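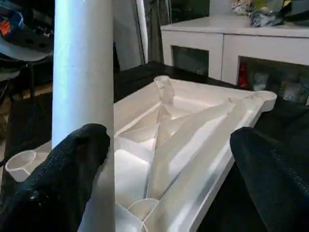 White plastic, bottom side up.

OK quick one, kettle's on, still no internet at the new place so this is going up from my phone whenever it gets a bar. Excuse typos.

We moved. Clarkura to Ilinow, 2,092 km by the odometer, and yes I wrote it on the back of my hand at the servo so I'd remember it for this. Took the ute and a trailer. Everything else went with a removalist called Drasivix, more on them in a sec.

A few people asked how you pack up a house when you've been in it that long. Badly. We started in the spare room because that seemed easy and it was the worst room in the house. Cords. So many cords. Chargers for phones we gave to the kids' cousins years back. Manuals for a breadmaker. I don't remember a breadmaker. Spent a whole evening on one drawer and then Mum rang and I put half of it back in the drawer while I was talking, just shoved it in, and had to do it again next day.

The kitchen was quicker. Plates in tea towels, glasses in socks, the good knives wrapped up in a pillowcase with KNIVES written on it in texta. Kept one pot, two bowls and the toaster out for the last week. Ate a lot of eggs. By the end I was drinking wine out of a measuring jug and didn't mind it.

What I'd do different: label the SIDES of boxes. Everyone knows this. I knew this. Labelled the tops, stacked them, couldn't read a single one. There are 11 boxes in the hall right now and I know for a fact one has the sheets in it. We slept under the picnic rug the first two nights.

Also don't pack the box cutter.

Right, the garage sale. Put a sign up on Dalsgaard Street, corner near the school, and people were at the gate at 6 am. Before the sign even said. One bloke wanted the hedge trimmer and nothing else and stood there holding it till I'd found someone with change. The couch went to a couple from over the back who we'd waved at for years and never spoken to. Turns out she grew up two towns from Ilinow! Gave me a whole list of where to get bread and which mechanic to avoid. We should of talked to them ages ago. Bit sad about that one.

Stuff that did not sell: the treadmill, all the DVDs, a lamp I really thought would go. Took two trips to the tip. The tip fella remembered us the second time and said "more?" and yep, more.

Money, because someone always asks. The removalist quoted 2,000 over the phone and it came out at 3,000 by the time they'd added stairs and a piano surcharge. We do not own a piano. I rang up about it and the lady was really nice and said she'd look into it, that was a fortnight ago. Will update. The two who did the lifting were great though, no complaints there, got the wardrobe round the bend in the stairs that we'd never managed without taking a door off. Gave them a slab each.

The drive. Three days. Could do it in two but not with a dog who gets carsick and a trailer I don't trust over 90. First night was a motel with a pool nobody had cleaned since the pool went in. Second night was at Behrouz Najafi's place, he used to work with my husband and moved out that way after his divorce. He fed us lamb and rice until we couldn't sit up straight and then brought out a second dish. The crispy bit from the bottom of the rice pot, I could eat only that for the rest of my life. Asked for the recipe and he said it's just rice. It isn't just rice, I've tried it twice since, one burnt and one went to glue.

Last leg was flat flat flat, then a bit of a hill, then Ilinow. September up here is already warm. Got out of the car and took my jumper off and haven't seen it since, probaby in one of the boxes.

The house is smaller than I had in my head. We'd only seen it the once and it was empty then, and rooms lie when they're empty. Our bed fits but you have to go round it sideways. The back verandah makes up for it. There's a mango tree next door hanging well over our side and I've been told by the neighbour that what falls on our side is ours. Noted.

Things that don't work: the second burner, the laundry light, the bathroom window unless you thump it. Things that do: the oven (a proper one! fits a whole tray), the water pressure, my god, the water pressure.

The dog has picked a spot on the cool tiles near the back door and won't be shifted. The cat is under the bed and sending her regards from there. My husband starts the new job next week and is pretending not to be nervous, ironed five shirts last night, found the iron before the sheets, make of that what you will.

Me, I'm a bit all over the place. Cried in the supermarket because the milk was on the wrong side. Fine ten minutes later. I know nobody here to say hello to yet except the mango neighbour and the girl at the bakery, who's already worked out I'm a two-coffees-before-nine sort of person. Miss my old walk. There's a track behind the showgrounds that might do, want to try it before it gets properly hot.

Will do a post with the house in it once there's a floor to see. Also still owe Jan the slice recipe, haven't forgotten, it's in the recipe folder and the folder is in a box and you know the rest.

If anyone's got a tip for getting sticky tape gunk off a fridge door leave it in the comments, eucalyptus oil hasn't touched it. Kettle's boiled. Off to look for a mug.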